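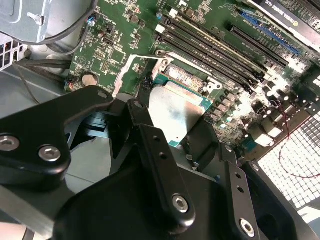

Who pays the agent's fee if the buyer pulls out before exchange?
Usually the seller pays nothing till exchange, unless the contract says "ready, willing and able".

harish_s
Mine says exactly that. Visgate want £820. Sold the flat in January, buyer gone 2 weeks later. 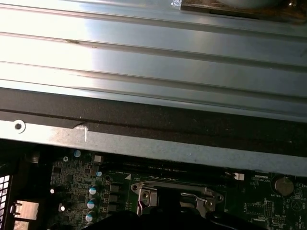 Glenys Mapplebeck

Don't pay yet. Did they explain that clause in writing? Ask for thier complaints procedure.

lalit_c
Disagree, he signed it. Pay and move on.

Glenys Mapplebeck
Signed isn't the same as explained, Lalit.

harish_s
Nothing in writing that I can find. Emailing them tonihgt.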